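Notes for Saturday – neighborhood zoning night, Jostow branch library

Start on time even if folks are still finding chairs. Say hi, thank Noelia Bravo for booking the room, and get right into it.

Opening: ask who has ever read one of those yellow notice signs all the way to the bottom. Wait for hands. I love those signs! Everything you need is on them: the file number, the hearing time, the planner's phone extension. Pass around the one from Lozano Street (the old Pratel dry cleaner, now up for a change of use).

Then the basics. If you live within 390 feet of the property line, the town mails you a letter. Farther out, you get no letter, but you can still write in and you can still speak. Say that twice, people miss it. Renters count too.

Tell the Burkel bakery story. Encarnación Barrios wanted to bake overnight in a mixed-use building, and the folks upstairs were worried about fans and 5 a.m. deliveries. Council put it off once, then passed it with conditions on both. Candela Nieto lived right over the ovens and wrote one page, very plain, and two of her sentences ended up in the conditions almost word for word. Pause here – this is the best part of the talk.
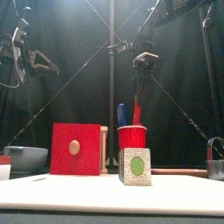 Speaking at the hearing: you get 3 minutes, and the clock is strict. Say your name, your street, and which part of the application you care about. Ask for something the council can really do, like shorter hours or a fence or a different spot for the trash bins. If you bring drawings or photos, keep the backdrop as simple as the one on this slide, a white table with black behind it, so the members at the far end can tell what they're looking at. Hand your copies to the clerk before you sit down.

Quick word on File 794, the Jostow Road duplexes. Still open for comments through March. Vlastimil Polák has blank forms by the door. Don't get pulled into arguing for or against it!

Questions till 8:30. If parking comes up, send it to Crescencio Sotomayor, he has the maps.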